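Why Is the Sky Dark at Night?

Grirnlow Library – Science Pages for Young Readers
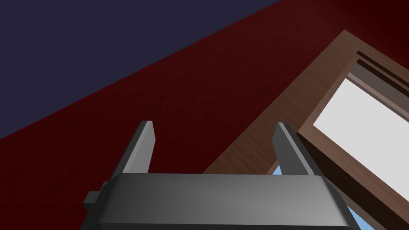

In the day, the sky is bright because the light of the Sun hits the air above us. The air is made of very tiny pieces, much too small for your eyes. These pieces send the light in all directions, and they send blue light the most. So the whole sky has a blue colour, even far away from the Sun.

At night, our side of the Earth is turned away from the Sun. The air is still there, but it has almost no sunlight to spread. Then we can see the stars.

Does the Sun go out? No, it is always shining. When you are in bed, children on the other side of the world are eating lunch.

The change is slow. After sunset there is a time called twilight. The Sun is already under the horizon, but its light still reaches the high air. In August, when I walk home from Gadholm, I like to watch the colours go from orange to grey and then to dark blue.

Try it yourself
Go outside with an adult just after sunset. Look up every few minutes for 60 minutes and write down the colour you see. When does the first star come? Be careful – the first "star" is sometimes a planet! Planets usually twinkle less than stars.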